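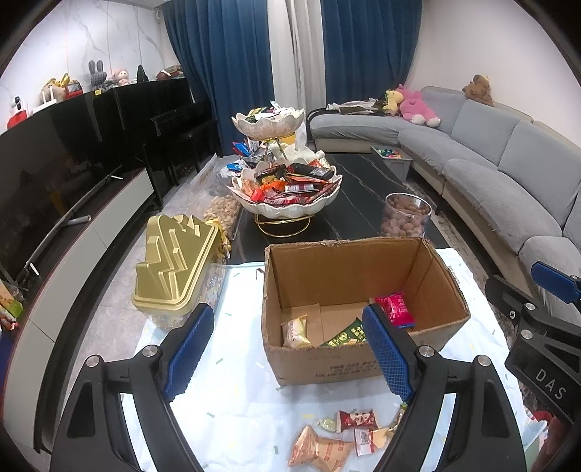

Food & Home | Pantry

The snack box
By Nesma Amrani, September

Kittipong Saithong keeps his snacks in a cardboard box with the flaps torn off. He started two years ago, when his kids were leaving half-open bags in every cupboard of the flat.

The small packets go in the box. Peanuts in the shell stay in their own bag, as they shed too much grit. Anything that crushes easily gets a container with a proper lid.

He refills on the first of the month and spends up to $130. Lollies go in last or they end up at the bottom until Christmas.

"I tried baskets," he says. "The little packets slip through the gaps."

When visitors come, he tips some onto a two-level stand and leaves the box on the table for seconds. A cloth goes underneath and gets shaken off the balcony afterwards.

Contact us | © Tawfik Magazine | Back to top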